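From: Remedios Campos
To: small-arms list
Date: Mon 10 June
Subject: Re: Anyone running the Plikano starter kit?

Hi all,

Replying below the quote so it stays readable.

> We're looking at the Plikano kit for the training shop and I can't
> get a straight answer out of the sales page. Does the kit really come
> with everything you need for a pushing and sorting lesson, or do you
> end up buying half of it separately? And how is the software? We
> have a Karnov arm already and I'd rather not buy a second controller.
> Budget is tight until October.
>
> Echevarría

We've had ours for two terms now, so I can give you the good and the bad (mostly good, with one big gripe that I'll get to). For the record I paid full price for it and Plikano has never sent me so much as a sticker.

The box has the straight tool tip, the collar that clamps it on, the bag of plastic shapes, a license for the software and a printed booklet. The booklet is fine for the first afternoon and then you'll never open it again. You do not get a table or a work surface, and that's where the sales page is a little sneaky, if you ask me! We put ours on the perforated table and used a maple board on top. I like the maple a lot. The shapes show up nicely against the pale wood, and the students seem to take the whole thing more seriously than they did with the foam mat. 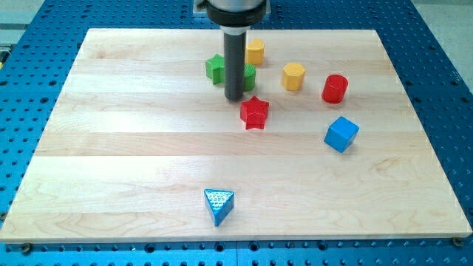

WHAT I LIKE

The tip is great. It's long and plain and it points straight down, so a beginner can look at it and know where the arm is about to touch. No fingers to open and close, no air line, nothing to explain before they get going. We do all the early lessons by pushing: get the blue triangle over next to the cube, get the two stars together, that kind of thing. Stars are much harder to push in a straight line than you'd think, and the cylinders will teach anybody some patience.

The shapes themselves are tougher than they look. Ours have been dropped, stepped on and sent through the dishwasher (not my idea) and I haven't had to replace one.

It also works with your Karnov. You pick the arm from a menu and it asks for the tip length, and that was it for us. No second controller. Setup took me 30 minutes the first time, including the part where I had the collar on upside down — don't do that.

WHAT I DON'T LIKE

The license, and this is the gripe. It covers 2 seats and the third one costs $213 a year. For a home user, who cares, but in a classroom you hit that wall in the first week. I wrote to them and got a very polite reply that said nothing at all.

The default approach height is also too low for my taste. The tip ends up just over the surface, and if your board isn't level you'll scratch it. Raise it in the settings before you let anybody near the thing, then bring it down bit by bit.

I did look at the Sendton kit before we bought. The software is prettier, but it wanted its own controller, so for you I'd say skip it.

If your budget really is stuck until October, ask Plikano for the kit without the license and start with jogging the arm by hand. We did our first few lessons that way and the students had a blast! I can send you my lesson sheets too, just tell me whether you want them in metric.

Remedios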